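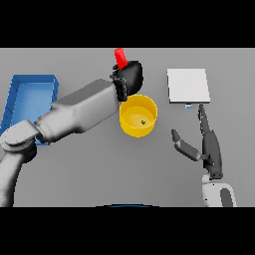 Figure 16.1 Robot arm with black gripper at a gray tabletop (computer rendering).

Chapter 16
The Changeover

Key terms: changeover, festival patch, input list, line check, monitor mix, rolling riser, stage plot

At 24 minutes before her set at the Catacutan festival, the singer Janelle Saludo was standing at the side of the stage with no working microphone. The previous act had run over its time. Its drum kit was still in place, and the input list taped to the monitor desk belonged to a version of her band that had stopped touring in September. The stage manager, Imelda Lumbao, had two choices: delay every remaining act on the bill or shorten the line check and begin on schedule. She shortened the line check. The first song began on time, and the keyboard could not be heard until the second verse.

Situations of this kind are common at events with several acts. A changeover is the period between the last note of one performance and the first note of the next. During that period one group's equipment is removed, another group's equipment is set and connected, and each signal is tested. The audience sees very little of this work, although it often judges an event by the length of the wait.

Earlier chapters treated the single concert, in which one act has the stage for the whole evening and a full sound check can be held in the afternoon. This chapter considers the shared stage. It begins with the paperwork that each act supplies before the event, in particular the stage plot and the input list, and explains how the two are combined into a festival patch. It then follows the crew through the changeover itself, from the clearing of the risers to the final signal given to the house engineer. The last section deals with overruns and with the terms that a performance contract may set for them.

Two venues are used as running cases. The Hadach is a club with 16 input channels on stage, a fixed drum riser and one monitor engineer. Zarby is an outdoor site where acts are prepared on rolling risers behind the main stage – an arrangement that saves time but requires more crew and a level surface. Arnel Tiongson, production manager at Zarby, supplied the crew schedule reproduced in Section 16.4.

After studying this chapter, students should be able to:

read a stage plot and check it against an input list;
prepare a festival patch for a bill of at least three acts;
state the difference between a sound check and a line check;
assign crew duties for a changeover;
decide how lost time is to be recovered when an act overruns.

16.1 What the Act Supplies

Most acts send a technical rider when a booking is confirmed. Riders go out of date quickly, and the production office should ask for the current version in writing.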